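How the Wivow Hand-Held Gripper Teaches a Robot to Tidy Up
An explainer for younger readers, September 6, 2024

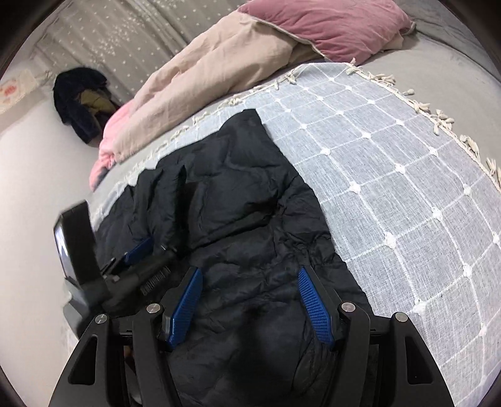 Chaudhry wrote to ask why anybody would buy a robot's hand with no robot on the end of it. The question is a fair one, and a good place to start.

A robot arm does not know what a coat is. It does not know that a coat has sleeves, or that the sleeves bend, or that a coat can be lifted by the collar. Somebody has to show it. One way is to write down every movement as a list of numbers. For a metal block on a table this works well enough. For a puffer jacket on a bed it works badly, as the jacket changes shape each time it is touched.

The other way is to do the job yourself, using the same kind of fingers that the robot will use later, and to record what you did. The Wivow is a kit for doing this. It is made by Losside, and it is sold to schools, clubs and small workshops.

What the parts do

The fingers. Two black curved fingers open and close. They turn on pivots, the same sort of joint you find in the middle of a pair of scissors.

The pads. The blue pads are ribbed, with a grid pattern on the surface. Smooth pads would slide on shiny cloth. The ridges give the cloth something to catch against. This catching force is called friction.

The handle. You hold the tool and move it with your own arm. There is no motor to lift it, so the person supplies all the lifting.

The camera. It looks down over the fingers through a very wide lens. Straight things, such as the pattern on a blanket, look curved through a lens of this kind. The computer is told about the curving and allows for it.

What gets recorded

One go at a job is called a demonstration. Picking up a jacket and putting it down again is one demonstration. During it, the kit stores the pictures from the camera, the position of the tool, and how wide the fingers are open.

One demonstration is not enough. If a robot sees a jacket picked up once, it has learnt about one jacket lying in one way. The booklet in the box asks for 44 demonstrations of each job before the first test, with the jacket dropped in a different way each time. It should also be tried on different backgrounds: a plain sheet, a patterned blanket, a carpet.

When the recordings are finished, they go to a computer, which looks for patterns in them. The result is a set of rules called a model. The model is then put on a real robot arm fitted with matching fingers. If the fingers do not match, the model will work poorly.

Why clothes are hard

A cup is rigid, so its shape stays the same when you lift it. Cloth is not rigid. A padded jacket adds another difficulty, as the padding squashes when it is gripped and swells when it is let go. A dark jacket is harder still for a camera, because folds in black cloth do not show up clearly.

What is in the box

The kit has 2 spare pads, a charging lead and the booklet. The whole tool weighs 850 grams, a little less than a full one-litre bottle of water. Children under ten may find it tiring to hold out in front of them. The battery runs for 4 hours.

The Pistside workshop has had a kit on loan since March and lets visitors try it. Its one complaint is that the pads collect fluff from wool. They should be wiped with a damp cloth and left to dry before the next recording.

Words to know

Gripper: the part of a robot that takes hold of things.
Pivot: a point that something turns around.
Friction: the force that stops two surfaces sliding over each other.
Rigid: stiff, keeping its shape.
Model: the rules a computer has worked out from recordings.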